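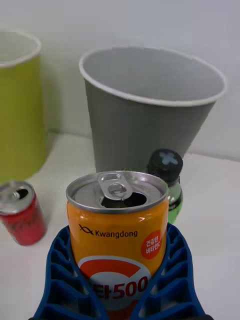
Orange can, ring pull up and already opened.

Night ferry to Tuhiwai gets a new timetable, and a snack bar rethink
Mar 23, 2020

I've had my eye on the night boat to Tuhiwai for longer than I'd like to admit, so when Bonia put its new sailing timetable up I read the whole thing over breakfast, footnotes included. I know none of us are going anywhere for a bit! But the timetable starts in July, if things are running by then, and there's enough in it to be worth a quick post.

The big change is the departure port. The ferry used to leave from the old town wharf, which was lovely to look at and a right pain to get to with luggage. From July it goes from Prendville, further down the coast, where there's a proper terminal and a car park you don't have to fight for. The crossing is shorter from there too, so you leave after dinner and wake up with the island outside your window (assuming you've paid for a window, more on that in a tick).

If you haven't heard of Tuhiwai, don't feel bad. It has almost 3,000 people, one main road, a bakery that shuts when the bread runs out, and a long pale beach on the western side that I've seen described as windy by people who like wind. Most visitors come for the walking track or the seabirds. I went once as a teenager and mostly remember a sunburnt neck and a very good fish burger, and I've been meaning to go back with a hat.

Fares are a mixed bag. A reclining seat is still the cheapest way over and hasn't gone up. A two-berth cabin with a window is $439 return, sheets and towels included, and that's the one I'd be tempted by after my last attempt at sleeping in a recliner. Bikes are $17 each way, which I reckon is fair, although you do have to book them in ahead because the rack is tiny. Kayaks are still free for some reason! Dogs travel on the car deck in their own kennels, same as before, and you can go down and see them at set times in the evening.

The boat itself is the same one, only with a freshened-up lounge and fewer seats. It now takes 200 passengers, and Bonia says that leaves room for a quieter lounge at the back with the lights turned down. Hooray for that. On my trip the telly was going until well past midnight, some action film with the sound up, and there wasn't a corner of the boat where you couldn't hear it.
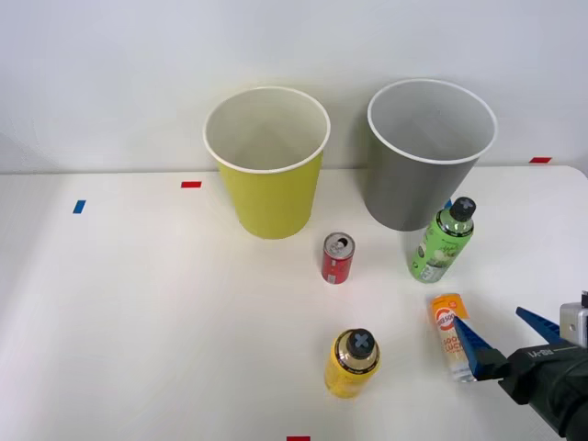
Food on board is the other thing that's changing, and I can see this one getting a few grumpy emails. The cafeteria is gone, so no more hot chips at sea (I'm in mourning). In its place there's a snack bar with toasties, soup, fruit and slices, open until the lounge lights go down and again for an hour before you dock. You'll also want to pack your own mug, as the bar won't be handing out throwaway cups any more. Paper ones like the yellow and the grey up there are exactly the sort that's going. Cans and bottles will still be sold, and you're welcome to bring your own soft drink on board. Alcohol has to be bought at the bar.

Once you're over there, the choice of beds is small. The Flasmont is the old guesthouse up the hill from the jetty, and it's reopening its front rooms in time for the first sailing, with a shuttle that meets the boat. There's also the campground behind the beach, which has decent showers and a camp kitchen, and a handful of baches and cottages you book through the island shop. I'd ring the shop instead of emailing. My last email got an answer well after I'd given up and gone somewhere else for my holiday.

Bookings aren't open yet. The Bonia site says tickets will go up once it has firm dates, and anyone already holding a ticket from the old wharf can move it to a Prendville sailing without paying a change fee, or ask for credit. If you're in that boat (sorry), hang on to your booking number, as you'll need it for either one. The printed timetable won't be coming out this year, so it's online only.

I'll put up another post when the dates are locked in. In the meantime, if you've done the crossing in winter, let me know in the comments how rough it gets, and whether the lower cabins are any better for a wobbly stomach.

17 comments

Contact us | Copyright 2020, all rights reserved | Back to top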